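4.2 Setting the Preshow Check on the Susteo Stage Cue Desk

Complete this section before each performance. The stage manager must be present.

1. Turn on the desk and wait for the Ready light.
2. Select Show File, then open the file for the current production.
3. Enter the four-digit access code. The factory code is 2595 and should be changed before the first rehearsal.
4. Press Standby. Confirm that each cue light station answers within 5 seconds.
5. Call the fly rail and both wings by headset. Record each reply in the show log.

Note: Stations that do not answer are marked with a dash on the cue list. See Section 4.4.

CAUTION: Do not run scenery cues while performers are on stage for warm-up. 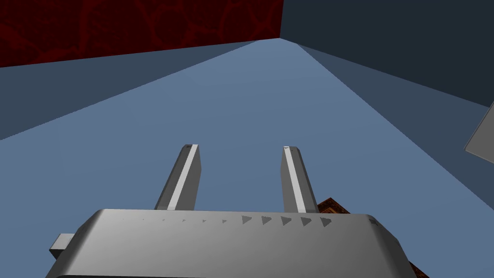 Figure 4-2. Gripper with two parallel fingers, rear view (computer rendering).

6. Press Hold until the house is opened.

Changes to a locked show file require approval from the production manager, Roya Arabzadeh, Pernville Playhouse.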